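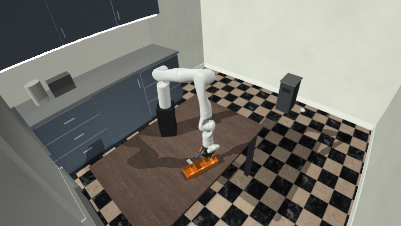

Section 4. Setting Up Your Plandier Countertop Water Filter

Before you start, find a spot within reach of your kitchen faucet, and give yourself plenty of elbow room. We've put a lot of these together at the Totville shop, and the jobs that went badly were nearly always the hurried ones.

1. Wash your hands, then lift the filter cartridge out of its bag. Leave the blue cap on for now.

2. Soak the cartridge in cold tap water for 34 minutes. It will fizz and bob around a bit, and that's perfectly fine — it's only air working its way out of the carbon.

3. Unscrew the little aerator from the tip of your faucet. If it's stuck, wrap a dry cloth around it and turn gently with pliers. 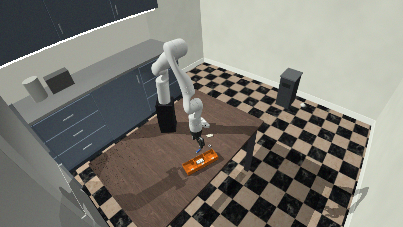
4. Thread the diverter valve on by hand until it's snug. Please don't use a wrench here, as the collar is plastic and will crack if you lean on it.

5. Pull off the blue cap, drop the cartridge into the housing with the arrow pointing up, and close the lid a quarter turn past the first click.

6. Run cold water through the filter until it comes out clear. The first pitcher or two may look gray, so save it for the houseplants!

CAUTION: Never run hot water through the filter. It ruins the cartridge, and the warranty doesn't cover it.

NOTE: One cartridge is good for 200 gallons. Replacements are part number 816 for the standard model and 913 for the Plindside slim model, and the two are not interchangeable, however alike they look on the shelf. 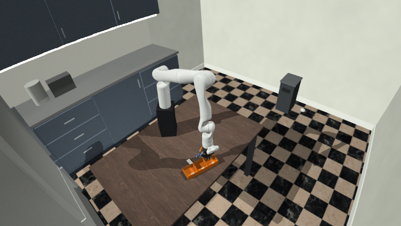

Vieira wrote to us that the diverter dripped until the rubber washer was flipped over, flat side toward the faucet, and that a wrap of plumber's tape took care of the rest. If yours drips too, try the washer first, then the tape, and hand-tighten again before moving on to Section 5.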